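A kettle, a notebook and a house full of things: an afternoon with Nidia Palomino

It had been raining all the way from Brison, and by the time I found the right turning in Kevcombe I was 28 minutes late and full of apologies, none of which Nidia Palomino would hear. "Sit down, sit down, you'll have tea first," she said, moving a large grey cat called Puma off the only comfortable chair, and so I sat, and had tea, and it was a good while before I remembered to take out my notebook.

Nidia helps people move out of houses they have lived in for a very long time. Some are going to a flat near their children, some to a bungalow, some to a single room with a nice view of somebody else's garden. She doesn't drive the van and she doesn't sell the house. What she does is come round, week after week, and go through the contents of the place with the person who owns them, until what is left will fit where they're going.

She came to it by way of her aunt. "She had a tall, thin house with four floors, and she'd filled it from the top down," Nidia told me. "When she wanted to move, my cousins hired a firm and it was all done in two days. Very efficient. She sat in the new flat and asked me where her sewing scissors were, and I didn't know, and neither did anyone else. I thought about those scissors for months – I still do, if I'm honest with you."

At the time she was working in the office of a school. She gave that up one November, having told herself she would try the new work until Easter and go back if it didn't suit her. The first client was a neighbour of her mother's, a retired piano teacher with 3,000 pieces of sheet music and a very firm idea of what each one was worth.

"We started with the music, which was my mistake," she said, laughing. "You never start with the thing they love. We were on the letter B for three weeks! Now I start with the airing cupboard. Everybody's got towels they don't like."

I asked how a first visit goes, and she thought about it for some time, turning her cup round on its saucer. Mostly, she said, she gets shown round. People are nervous and they want to apologise for the state of the spare room. She lets them talk, and writes down very little, and tries to work out which chair they sit in of an evening and what they can see and reach from it. Whatever is within reach of that chair goes to the new place. She has hardly ever broken that rule, even for a gentleman who kept a car battery by his left foot.

After that it is a question of pace. She works in the mornings and stops at one o'clock, however well things are going. "By the afternoon they'll say yes to anything just to have it over," she said. "Then at three in the morning they're awake wanting the fish kettle back. I've been telephoned about a fish kettle. I'd rather be slow."

The families are sometimes harder than the furniture. Grown-up children, in her experience, want either everything or none of it, and can change from one to the other in the course of a lunch. She remembers two brothers who didn't speak for most of a spring over a barometer that neither had looked at in his life. In the end their mother gave it to the window cleaner, who had once admired it, and both brothers were so cross with her that they made friends again.
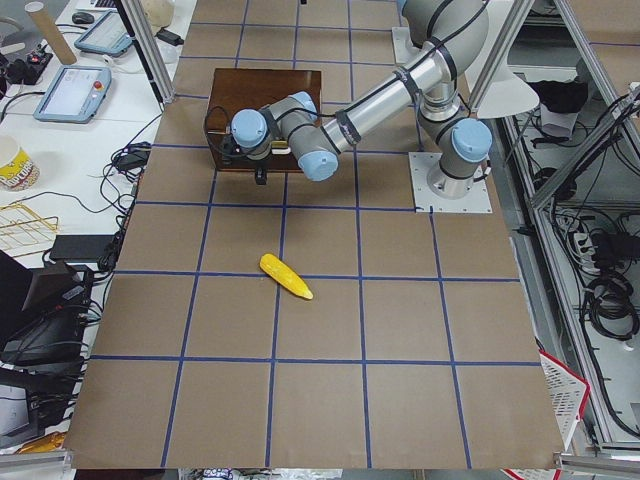
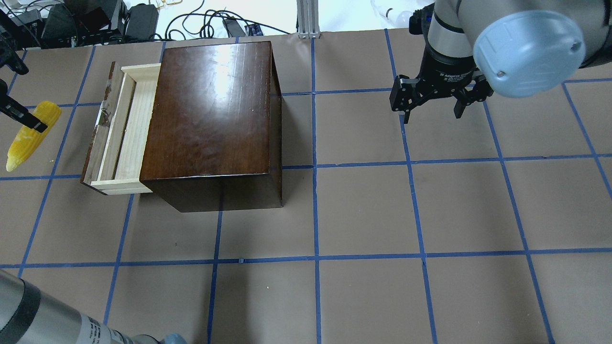 Brown paper and blue tape on the table.

Then there are the letters. Nidia's voice dropped a little when we got to these. Nearly every house has them, in a biscuit tin or a suitcase or at the back of a wardrobe, and she will not read them and will not advise on them. She puts them on the owner's bed and goes home for the day. "Sometimes they're still there the next morning in just the same spot," she said, "and sometimes they've gone and there's a smell of bonfire. I don't ask about it. It's theirs."

The longest job she has had was a farmhouse outside Nistel, where a couple had lived since their wedding and his parents had lived before them. There were 491 jam jars in the scullery alone, every one washed and every one with its lid, and Nidia knows the number so exactly owing to the husband, who wanted them counted before he would part with any. They went to a school fair, and to a beekeeper two valleys over, and the last few dozen to people who had seen Nidia's card in the post office window. She kept one herself. It had pencils in it when I visited, and a wooden spoon.

"He rang me after they'd moved," she said. "I thought, oh dear, he wants his jars. But he'd found out he could see the church from the kitchen sink, and he'd never been able to see the church before, and he wanted to tell somebody. We talked for an hour. My supper was ruined!"

I wondered whether all this had made her own house very tidy, and she looked round the kitchen as if she hadn't considered it lately. There were plates on the dresser that didn't match, a stack of gardening magazines with a loaf on top, and a row of coats by the back door that seemed to be for rather more people than live there. She had once written a list of everything in her own loft, she told me, meaning to set an example, and had given up somewhere short of 1,000 and gone down to make a pie.

I did ask, as I suppose everyone must, for some advice to pass on. She was reluctant, having been caught out before by a newspaper that made her sound fierce. But she said that if you have something you mean to leave to a particular person, and you're both well and on good terms, you might think of giving it to them now, while you can watch them use it. Her aunt had always meant her to have a certain blue jug, and it was wrapped up in a cupboard for years. "We could have had flowers in it," Nidia said. "We could have had custard in it, she made lovely custard."

She would also like people to label their keys.

The rain had gone over by then and she walked me out to the car by way of the garden, where she wanted me to see the beans, and then the compost, and then a rose that had come from the piano teacher's front wall as a cutting wrapped in wet newspaper. It hadn't flowered yet. She gave me two marrows and a bag of plums for the journey, and when I said it was too much she put them on the back seat and shut the door on them.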